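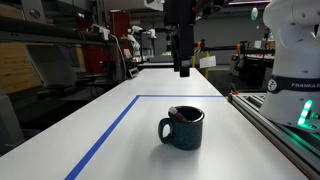

Right, desk purge. Week two. I said I'd post on Tuesday and it's nearly midnight so technically this counts.

Quick recap for anyone who missed the first one – I am getting rid of pens. All the pens. I had no idea how bad it was until I tipped out the drawers and the two shoeboxes and the bag that came with me from the old apartment. Over 900 pens, pencils, markers, highlighters, those tiny golf pencils. I tested every single one on the back of a phone bill. Took three evenings. My thumb is still blue.

So the new rule. One mug. The green speckled one, camp style, which I love and never drink out of becuase enamel gets too hot on my lip. If it doesn't fit in the mug it doesn't live on the desk. Annapurna Acharya (hi Annapurna) commented last time that I should start with one marker and only add another when I really miss it. Sounded extreme. Tried it anyway.

Started with the brown marker with the white cap. Good for labels, good for lists, terrible for the crossword. Day one I missed a pencil before breakfast. Added a pencil. Day three, scissors. Do scissors count? I'm saying scissors don't count.

Where I am now: 7 things. Two pencils, the brown marker, a black pen, a red pen for the calendar, a ruler that sticks out too far and annoys me, and an eraser that sinks to the bottom so I have to tip the whole thing out to get it. Might move the eraser. Don't know where yet.

The rest got sorted. Dead ones in the trash, good ones boxed up. Nipon Nuchit took a big bag for his after school club and texted later asking if I had any glue sticks. I had 22 glue sticks. Why. Most of them dried up solid, so he got the ones that still turned.

Stuff I kept that isn't in the mug – my grandmother's fountain pen, which lives in its case, and a set of colored pencils from Prodley that I've had since middle school. Those are in the closet. Closet isn't the desk. Rules are rules.

The top of the desk looks huge now. I keep putting my elbows on it. I also keep putting mail on it, so that's next, the mail. I have a tray somewhere, a Kurup one with a lid I think, under the sweaters maybe.

Anyway. If you want markers leave a comment, I still have one box by the front door and I keep triping over it. Pick up only, I'm not mailing markers. Evenings are best, after 7.

Mail tray next week. If I find it.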